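Laundry folding class fills up before the kettle boils

Places on a free folding course went in twelve minutes on Thursday, a rate of uptake that the organisers at Venter had not planned for and that the local pub quiz can only envy.

The course, called Plisetti, runs over three evenings and covers what its leaflet calls "the flat, the fitted and the frankly awkward". Tea towels come first. Shirts follow on the second evening. Fitted sheets are held back until the last, by which time the organisers hope that people will have paid for parking and feel obliged to stay.

Venter, a small housing and repairs charity, began the sessions after tenants in one of its blocks asked for more cupboards. There was no money for cupboards. There was, however, a spare room with blinds and a good number of people who owned more linen than shelf, and a trial evening in the autumn drew enough of them that the biscuits had to be broken in half.

The method itself is not complicated. Cloths are folded lengthways into a long strip, then turned in from both ends until they will stand up by themselves in a drawer. A cloth that falls over is shaken out and begun again. Those who have sat through the trial evening report that the falling over takes up most of the session, and that conversation tends to drift towards neighbours, knees and the price of washing powder.

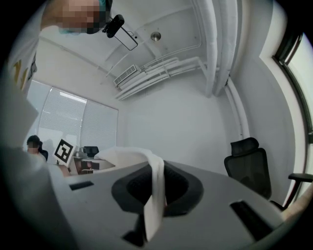 VIRUM, February

White cloths are the preferred material for beginners, on the grounds that there is no pattern to line up and therefore no pattern to get wrong. Learners are asked to bring two of their own, clean, and to iron them only if they can't help themselves. Ironing has already proved the most divisive subject on the course. One half of the trial group held that a folded cloth needs no ironing at all. The other half brought their own spray bottles.

Storage is dealt with in a short talk at the end of each evening. The advice is to keep cloths on edge, like records, so that the bottom one gets used as often as the top. Anything that has not been unfolded for two years should be cut up for dusters, a rule that was met at the trial with a long silence and then a question about whether christening gowns counted. They do not.

Drawer dividers for the sessions are being lent by Laltix, a shop that sells boxes to put other boxes in. They must be returned at the end of the course. The leaflet mentions this on both sides and again on the back of the booking slip.

Not everyone is persuaded. A letter pinned to the noticeboard beside the sign-up sheet pointed out that the writer had kept her linen in a heap since she was married and had always been able to find a pillowcase. Someone has since added, in pencil, that they would like to see the heap.

Venter says that a second course will be arranged if the room is free, and that a waiting list of some 30 households has been opened in the meantime. A request for an advanced class in duvet covers is being considered. The organisers would like it known that they can't at present fold a parachute, a marquee or a tent back into the bag it came in, and that people should stop ringing to ask.

The first session starts at seven in the evening. Doors open a quarter of an hour earlier for anyone who wants a seat near a socket, although irons will be kept behind the tea table and handed out on request.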